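Coordinating both grippers on one soft object

This page assumes Gramness is installed and both arms are already calibrated to the shared rail frame. If not, do the calibration page first.

1. Define a single object frame at the midpoint between the two gripper tips. Plan for that frame only. The arm targets are fixed offsets from it.

2. Set the coupling flag in the planner config:

planner.coupled = true
planner.max_skew_mm = 4

With coupling on, a joint limit on either arm stops both.

3. Run the control loop at 200 Hz on both sides. Use one clock. Two free-running clocks drift, and fabric hides the error until it slips.

4. Close in position mode to first contact, then switch to force mode. Start at 5 N per side and raise it in small steps — soft goods have no clean contact edge, so expect noise here.

5. Mask the patterned walls in the perception node before segmenting. Zübeyde Çınar's mask tool writes the polygon file for you.

6. Log the skew value on every hold. If it climbs, go back to step 3 before touching gains.
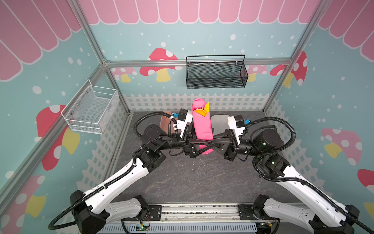
Both arms gripping the pink fabric bundle, which stands upright between them.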